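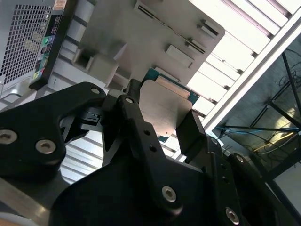
Pemley
Automation technician, Steline

Right, notes to self first: go slowly, and leave the fingers bit until people have stopped looking for chairs.

Morning all. I look after one gripper. I do get let near other things, but this is the one I've got opinions about, so that's your lot for today.

Start with the screws. Point at the silver ones on the black plates. They're hex socket, every one you can see, and that's my whole maintenance kit right there: a set of hex keys, a rag and a paint pen. When I took the cell over there was no paint on anything, so you couldn't tell at a glance if a screw had moved. Now each one gets a thin line across the head and on to the plate after I've done it up. If you're setting up a gripper from scratch, do that on day one!

(Ask who's got a torque driver. Wait. Somebody always laughs.)

Next, the part. We're holding a green circuit board with a thin grey metal plate in front of it, one finger each side. Thin parts are a pain, I'll be straight with you. Squeeze too hard and you bow the board, too soft and it slides when the wrist turns. I started at the force setting Furent had written on the job sheet, which was 43 per cent, and came down 4 at a time until I got a drop, then went back up one step. Dull afternoon, but I haven't touched it since.

Keep off the gold contacts along the top edge. I set the grip height by hand with the arm jogging at its slowest, then saved it, then did it all again the next morning to see if I got the same number. I didn't, the first time. One linkage screw had backed off a bit, and I'd have sworn blind it was the program.

Mention the logbook here. 623 cycles between checks is what we settled on, mainly to fit the shift pattern. At each check I wipe the fingers, look at the paint lines, and wiggle each link with the power off and locked. If there's play I can feel, it comes apart.

Skip if short of time: the Mulcahy spares story, and why we keep 176 screws in a jam jar.

Questions, then tea. Bring the old finger plate out of my bag and pass it round.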